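La mesita redonda vuelve al dormitorio

Durante años la mesita de noche fue el mueble que se compraba al final, con lo que sobraba del presupuesto y casi sin mirar. Un cubo con dos cajones, a juego con el cabecero, y a otra cosa. Pues bien, basta darse una vuelta por las tiendas de este invierno para comprobar que la pieza más pequeña del dormitorio se ha convertido en la más divertida, ¡y que se ha puesto redonda!

Redonda de verdad, además. Hablamos de cuerpos cilíndricos, frentes que se curvan como el casco de un barquito y tapas circulares con un pequeño reborde para que el bolígrafo no acabe rodando hasta debajo de la cama. Quien haya dormido en un cuarto estrecho sabe lo que significa perder de vista las esquinas: la espinilla lo agradece cada noche, camino del baño a oscuras.

Por qué ahora

La curva lleva varias temporadas colándose en el salón (sofás de riñón, espejos sin un solo ángulo recto, alfombras con forma de charco) y era cuestión de tiempo que cruzara el pasillo. En el dormitorio tiene incluso más sentido. La cama es un rectángulo enorme, el armario es otro, la ventana también, y de pronto un mueble redondo pequeñito cambia el ritmo de toda la pared sin necesidad de pintar ni de mover nada.

Hay también una cuestión de espacio. Una mesita redonda se deja arrimar a un rincón difícil, junto a un radiador o al lado de una puerta que abre hacia dentro, y permite pasar a su lado sin ponerse de perfil. En un piso de los de toda la vida, con habitaciones hechas para una cama de noventa y poco más, eso vale oro.

La madera caliente gana a la blanca

Después de tanto blanco y tanto gris, los tonos marrones medios han vuelto con unas ganas tremendas. El nogal manda, seguido de cerca por el roble ahumado, y casi siempre en chapa, que en un cuerpo curvo es lo lógico: se adapta a la forma y deja seguir la veta alrededor del mueble sin interrupciones. Fíjense en la dirección del dibujo cuando vayan a elegir. Con la veta en vertical el frente parece más alto y más esbelto; en horizontal, el mueble se asienta y parece más ancho.

La firma Nautiyal ha hecho de ese detalle su seña de identidad, con cuerpos de veta vertical y tapas en las que el dibujo cruza de lado a lado. Goluvard prefiere acanalar la madera, un efecto precioso a la luz de una lámpara baja, aunque conviene tener a mano una brocha seca para el polvo. Y Stisska, más nórdica de espíritu, deja el frente completamente liso, sin tirador, y confía en que apetezca tocarlo. Apetece.

Con un suelo laminado claro, la madera media o la oscura funcionan de maravilla. El error más habitual es buscar el mismo tono exacto que el suelo, porque casi nunca se acierta y la diferencia mínima canta más que un contraste decidido. Dos o tres pasos de distancia en la escala y listo.

Patas finas, aire debajo

El otro gran cambio está abajo. Las mesitas macizas hasta el suelo siguen existiendo, pero la combinación que más nos ha enamorado es la de cuerpo de madera y estructura de metal negro, con las patas abiertas hacia fuera. El mueble parece flotar, se ve el suelo hasta el rodapié y el cuarto respira. También se puede pasar la mopa sin arrastrar nada, un argumento poco romántico y muy convincente los sábados por la mañana.

Miren siempre si las patas llevan taco en la punta. El metal desnudo sobre laminado deja marcas con una facilidad pasmosa, y un taquito blanco o transparente de los de toda la vida lo evita. Si el modelo que les gusta no los trae, en cualquier ferretería venden un juego por 3 euros.

Una mesita tan pequeña y tan ligera de base tiene, eso sí, su punto delicado: el equilibrio con el cajón abierto. Los travesaños bajos entre las patas ayudan a dar rigidez al conjunto. En la tienda, abran el cajón hasta el final, apoyen la mano con suavidad en la tapa y comprueben que nada baila.

Lo que se esconde en el cajón

Y llegamos a nuestra parte favorita. Un frente curvo es muy agradecido, pero el cajón que hay detrás sigue siendo recto, con sus laterales planos y sus guías, y ahí es donde se distingue un mueble pensado de uno resultón. Las guías metálicas telescópicas son hoy lo más práctico: dejan sacar el cajón mucho más que un simple listón de madera y aguantan bien el trajín de cada noche — gafas, crema, libro, cargador, pañuelos, otro cargador.
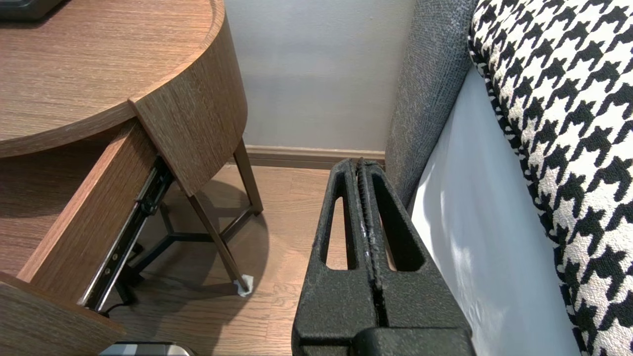 Cuánto cuesta

La horquilla es amplísima. Skunura vende una versión sencilla, con tapa redonda y un hueco abierto, por 29 euros, perfecta para un cuarto de invitados. La de Goluvard, acanalada y con cajón, sube a 217 euros. En lo más alto, Nautiyal ofrece una pareja numerada en nogal macizo por 2.075 euros, y sí, la hemos acariciado más rato del que sería decoroso en una tienda.

Antes de pagar, midan la altura del colchón con la ropa de cama puesta. La tapa debería quedar a ese nivel o un par de dedos por debajo, para coger el vaso de agua sin incorporarse. Si la cama lleva canapé, muchas mesitas de patas se quedan cortas, así que vayan con el metro en el bolso. Y dejen un palmo libre entre la mesita y la cama si la colcha cae hasta el suelo, que los cajones y los flecos se llevan fatal.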